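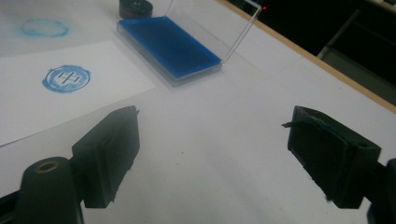
FACILITIES / WORKROOM INSPECTION

Mail and Records Room — Walk-Through Checklist

Site: Soten Building, second floor
Inspected by: Felicja Lis
Accompanied by: Yasir Lodhi
Date: July 16, 2023

Key: P = pass, F = fail, C = pass with comment, N/A = not applicable

1. Exits and walkways

1.1 Main door opens fully and closes by itself — P
1.2 Rear door free of stored items — F
Two flat carts were parked across the rear door. Both were moved during the walk-through. The floor marking is worn off on the hinge side and needs to be redone before the next inspection.
1.3 Aisle between sorting racks clear — C
Clear at the time of inspection. Outgoing sacks are staged in the aisle in the afternoon, according to Lodhi. Stage them along the window wall.
1.4 Exit sign lit — P

2. Electrical

2.1 Cords undamaged — C
The cord on the Kwiatkowski label printer has a flattened spot where a rack foot stood on it. The outer jacket is not split. Replace the cord anyway.
2.2 No power strips plugged into other power strips — F
Found behind the franking station. Same finding as January. A wall outlet has been requested and the request is still open.
2.3 Electrical panel accessible — P

3. Shelving and storage

3.1 Racks anchored to wall — P
3.2 Load labels present and readable — C
Bay 7 has no label. All other bays are posted at 144 lb per shelf. Bay 7 is the same model and should carry the same label. Do not load the top shelf until it is posted.
3.3 Heavy boxes stored below shoulder height — F
Archive boxes of closed Gokton files were on the top shelf of bay 2. Move to the bottom two shelves.
3.4 Step stool in good condition — P
Rubber feet replaced after the January inspection.

4. Cutting and fastening tools

4.1 Box knives retracted when not in use — C
One knife left open on the packing bench. Corrected on the spot.
4.2 Guard on paper trimmer in place — P
4.3 Blade disposal container less than three-quarters full — P
4.4 Heavy-duty stapler jam instructions posted — N/A
Stapler has been retired.

5. Inks, adhesives, and cleaners

5.1 Stamp pads closed when not in use — C
Open pads dry out and mark sleeves and paperwork. Close the lid after each batch. Applies to all colors.
5.2 Stamp ink refills stored upright — P
5.3 Safety data sheets on hand — C
The binder has a sheet for the Fidavis adhesive remover, but it is an older revision. Print the current one.
5.4 Solvent wipes in closed container — P
5.5 Disposable gloves available — P

6. Fire

6.1 Extinguisher mounted, seal intact — P
6.2 Paper recycling emptied daily — C
The bin was full. The room handles up to 1,000 pieces a day at quarter end — one pickup is not enough during those weeks. Add a midday pickup.
6.3 Nothing stored within 18 inches of sprinkler heads — P

7. Open items

1.2 Floor marking — Lis
2.1 Printer cord — Lodhi
2.2 Wall outlet — Lis, repeat finding
3.2 Load label, bay 7 — Lodhi
3.3 Archive boxes — Lodhi
5.3 Data sheet — Lodhi
6.2 Midday pickup — Lis

Repeat findings go to the building manager with the signed copy. Keep the previous checklist in the binder until all open items are initialed.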